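The Poll Everyone in Custdale Is Quoting

By now you've probably had the poll sent to you. I've had it four times, once from my dentist's office, which I guess has a newsletter now. Mawar Sitompul leads Edmund Krajewska by 24 points in the mayor's race, and half the people I know are acting like we can skip the voting part.

I read the thing. All of it, including the gray type at the bottom. It says 1,210 people "responded." It doesn't say how they were asked, or who paid, or whether any of them live inside the city limits. The link went around in the comments under Sitompul's own campaign posts for most of a week in July. I clicked it twice myself, from my phone and from my laptop, and it let me vote both times. So I'm two of the 1,210, and I live out past Kaczmarczyk Road and can't vote in Custdale at all.

I like Sitompul fine. She answers questions in full sentences and she was right about the bus contract. If I had a vote she'd probably get it. But people who spent all spring complaining about made-up numbers on the other side are now passing this one around like it came down from a mountain, and it bugs me.

Then there's the jobs fight, where both of them lose me. Krajewska says the Wimport expansion will bring 132 jobs. Sitompul says it'll bring automation and a tax break. They've each said it so many times that I doubt either one hears it anymore.
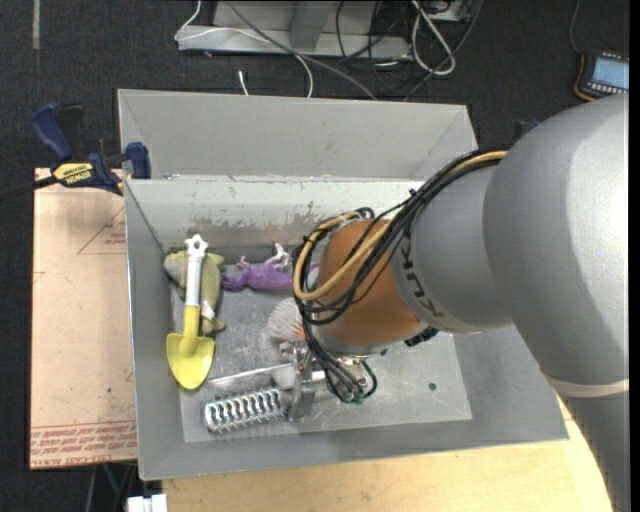
A KUKA robot arm reaching into a metal bin.

Where does 132 come from? I went looking. Krajewska's website links to a press release, and the press release links to a "summary of projected benefits," and the summary says 132 positions "created or retained." Retained! You could retain every one of those by doing nothing. I emailed his campaign to ask how many were new and got back a thank-you and a donation button.

Sitompul's side isn't much better. Her mailer says the tax break would "gut our schools," with no dollar figure anywhere on it. Maybe it would. I'd like to see the math before I get scared.

The only number I trust in this whole race is 1,619. That's how many votes decided the last one, and it's on the county site where anybody can look it up. It was supposed to be a blowout that year too. I remember a guy at the Zosivcombe diner explaining to me over eggs that it was finished, and he had a chart.

My sister says I'm being a crank and that polls like this get people fired up. Maybe. They also get people to stay home, and I've never seen anyone show which one wins out.

There's a forum Saturday at the library, both candidates, written questions only. I'm bringing two. One's for him, about the word "retained." The other's for her, about the schools number. I don't expect either card to get pulled from the box, but I'm going to write them in very large letters.

Comments are open. If you know who ran that poll, I'd love to hear it, and please don't send me the link again.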